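Textiles notebook, December, 2:15 pm
Bedding and garment handling, second bedroom setup

Continued from the Arrieta cotton sheets. Today: plush blanket as the base layer on the bed, garments laid on top. Purpose is to fix a working order for folding and to decide whether the plush stays as the base or gets stripped before garments go down.

Scale zeroed with the 200 g check weight before starting. Blanket alone on the scale: 2304 g. Heavier than the tag suggests. The tag gives no pile height and no fiber breakdown beyond "polyester". Washed once in the Mosport machine, cold, spin at 400, no softener. Line dried indoors. No shedding worth recording on the lint sheet. Second wash will be at 700 spin to see whether the pile flattens. If it does, keep everything at 400.

Laid the blanket full width, pulled to the wall side first, then smoothed toward the near edge by hand. Smoothing against the nap leaves visible tracks, and these can be mistaken for creases when checking flatness. Brush with the nap before judging anything.

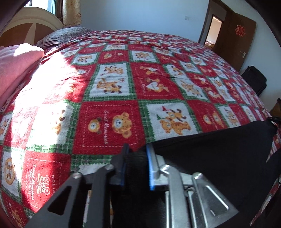 Garment contrast is the main item for this session. Plain dark fabric on a plain light sheet was easy to outline by eye and by template. On the plush the outline has to be picked out against a busy print, and I expected that to be worse than it was. The black piece covers the lower edge of the white panel with the zigzag edge, and its upper border can be followed against the print. The trouble is inside the garment. Black on black hides its own folds, so a doubled-over section reads as a single layer until it is lifted. Work from the border inward and feel for thickness before calling a layer.

Panel grid as a reference: useful, with limits. The rows give a quick check on whether a garment is square to the bed. The plush stretches on the bias, though, so a row that was straight after smoothing may have bowed by the third garment. Re-square to the mattress edge between items. Do not measure off the print.

Friction. Garments grip the pile and do not slide. Good for holding a half fold in place, bad for dragging a piece into position. On the Arrieta sheet a sleeve could be pulled across with two fingers. On plush, lift and set down, otherwise the blanket comes along and rucks.

Order used, works well enough:
Small items off the bed first
Garment flat, long side parallel to the near edge
Fold far side toward near side
Press with the flat hand, wait, check for spring-back
Lift to the Clindivik bin, do not slide

Spring-back is higher than on the sheet. The pile pushes up under the fold and the top layer opens slightly. A second press fixed it on the thinner pieces. Thick knits not tried yet.

To do:
Repeat with a light garment on the same blanket
Lint roller (Gokero refills are in the hall drawer, last pack)
Weigh blanket again after the second wash, same scale, bone dry
Ask whether the gray fleece is still in storage or went out with the old curtains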